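Sosent Assisted Desk – Set-up and Operating Guide

Section 4. Card sorting and hand-over

Read this section before the first shift with the arm. It applies to desks where cards were previously sorted into compartments by hand. The attendant no longer carries cards to the organizer. The attendant presents each card to the hand, confirms the grip and deals with rejects.
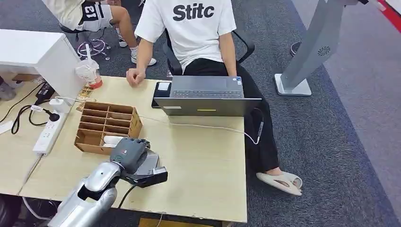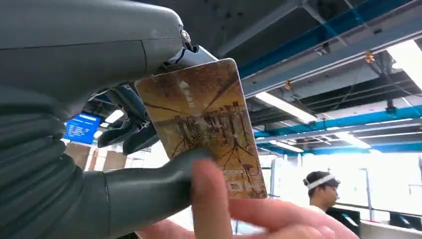 4.1 Preparing the desk

1. Place the organizer within reach of the arm, open tops up. Do not move it once the positions have been taught.

2. Check that the cable under the wrist runs clear of the organizer through the full travel of the arm.

3. Move drinks, chargers and loose packets to the far end of the desk. A spill in the organizer means teaching all positions again with a new one.

4. Log in at the attendant's laptop and select the Nokance job list. The list is released by the shift lead (Horacio Painemal on days, Milagros Godoy on evenings).

NOTE: Attendants may work seated. The chair must be able to roll back freely from the desk.

4.2 Handing over a card

1. Wait until the arm has stopped and the status line reads READY.

2. Hold the card by its lower part and bring it up between the fingers and the thumb.

3. Keep one fingertip on the lower face of the card while the hand closes. Adjust the tilt now if needed.

4. Withdraw your hand when the status line reads HELD. The arm starts after 2 seconds.

CAUTION: Do not pull on a card after HELD is displayed. Press Release and wait for the hand to open.

CAUTION: Keep fingers out of the gap between the thumb and the wrist cover.

NOTE: Glossy cards slip more often than matte ones. If a card slips twice, put it in the reject tray and continue.

4.3 Staffing and job changes

Each attendant works at the arm for no more than 4 hours per shift. The remaining hours are spent on rejects, relabeling and count checks, as agreed at the Huenchumán site in May. Pay grade is unchanged by the move to attendant duty.

New attendants complete 20 supervised hand-overs before working alone. Domingo Godoy signs the training sheet.

Log rejects by cause – slip, wrong compartment, damaged card – and not by attendant. Rarnar service reads the log every Wednesday and adjusts grip force from it. Attendants do not change grip force themselves.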